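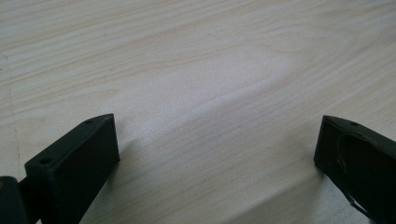
Clarnton's Summer Gamble

Nine players out, six in, and a coach who says he slept fine. Training camp opens in August and half the roster is still living out of hotel rooms.

Start with the big one. Hugo Marín to Ustow, two second-round picks coming back. Fans hated it. Still do. Marín was the face on the season ticket brochure, the guy who hit the corner three to beat Aranda in the playoffs, and he went for picks that won't turn into anybody for years.

"I found out from my brother," Marín says by phone. "Then my agent. Then the team, I guess 40 minutes later." He laughs it off. Mostly.

General manager Estíbaliz Paredes isn't laughing, or apologizing either. She points to the money. Marín turns 30 this season and wanted four years. Clarnton offered two. That was the whole negotation, she says, start to finish, and it was over before lunch.

What They Got

Size, mainly. Ignacio Toledo comes over from Honeo, a center who sets hard screens and rebounds everything in his zip code. Can't shoot free throws. Never could. But Clarnton got pushed around inside all last season and gave up 89 points in the paint over the last two playoff games, which is how you end up watching the finals on TV.

Then Unai Cifuentes, the draft pick. A point guard, skinny, fast, left-handed. Scouts split on him. One had him in the top ten, another told me he wouldn't have used a pick on him at all. Summer league did not settle it. Great first game, awful second, sat out the third with a sore ankle.

"He sees the pass early," says head coach Cayetano Alcaraz. "Sometimes before the other guy knows he's open. So it hits him in the chest. We'll work on that."

The Bench Problem

Still no backup wing. Paredes has one roster spot and not much cap room, and the names left out there are the names that are always left out there. A trade with Aranda was close. Fell apart over a protected first-rounder, both sides blaming the other, the usual.

Alcaraz would like a shooter. Paredes would like a defender. They've had that argument since spring and from what I hear its not finished.

The Schedule Doesn't Help

Six of the first eight on the road. Ustow in week two, so Marín gets his old team early, in his new building. Tickets for that one went fast. Toledo goes back to Honeo before Thanksgiving.

Cifuentes hasn't looked at the schedule. Says he's been looking for an apartment, something near the practice gym, first floor, because of the ankle.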